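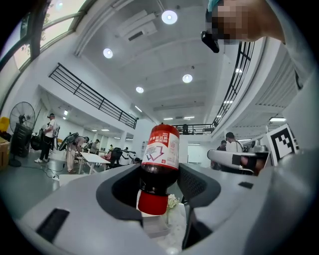
Can Machines Do the Chores Yet? Handling Groceries and Small Household Items

Home | Projects | Reports | People | Contact

Final report submitted by Pak-hei Lu
September 11, 2023

1. Purpose

This report considers whether present-day machines can be trusted with ordinary chores, chiefly the putting away of groceries and the tidying of a table. It covers work carried out in August under the project title Navside. Laundry and floor cleaning were left out at an early stage.

2. Choice of tasks

Objects were selected for the trouble they were expected to cause. A full soft drink bottle is heavy for its width and may turn in the grip if it is held by the neck. A glass jar of sauce is rigid and smooth, and a small error in closing force may let it slide. Artificial flowers weigh almost nothing, but the stems bend and the heads catch on other things. An open drawer box was used as the place where items are to be put away.

Each task was first performed by a person holding a pair of grippers, so that the machine would later have human examples to learn from. Operators were asked to work at an even pace and to finish one movement before starting the next.

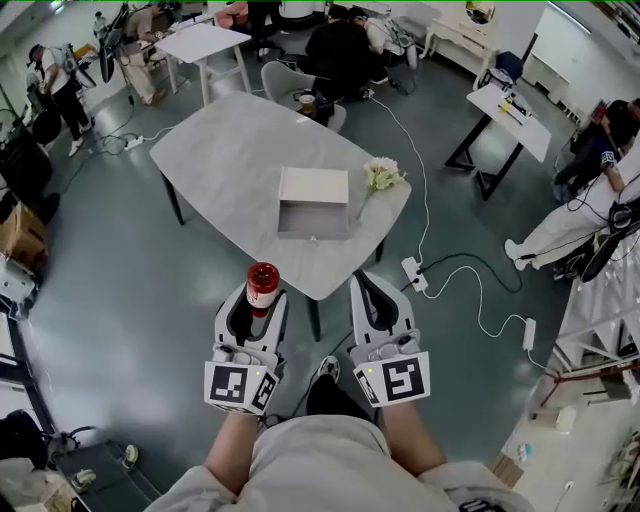
The two hands were not given fixed duties. Most operators preferred to hold the heavier object in one gripper and keep the other free to steady the box, and this habit was allowed to stand. The training set comprised 3000 short recordings, from which 19 were removed on account of missing data.

3. Findings

Two control programs were compared, referred to here as Soltar and Geva. Soltar was the more dependable with the jar. Geva moved faster but often let go too early, leaving the object leaning on the side of the box. Neither dealt well with the flowers — a task which the operators themselves described as tiresome.

Both programs also performed worse when the table had been moved between sessions. A household machine would meet this difficulty every day, and it should be given more weight in later work than speed.
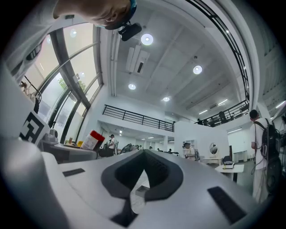
Figure 3. The hall during a working session, seen from one of the hand-held grippers.

4. Assessment

On this evidence, a machine can put away a jar under supervision, provided that the table is clear and the box is already open. It cannot yet be left alone with a full bag of shopping. Shop-floor restocking may be nearer, as shelves and packaging there are more regular — though this was not tested.

A follow-on project, Fikre, will repeat the bottle and jar tasks with the drawer closed at the start.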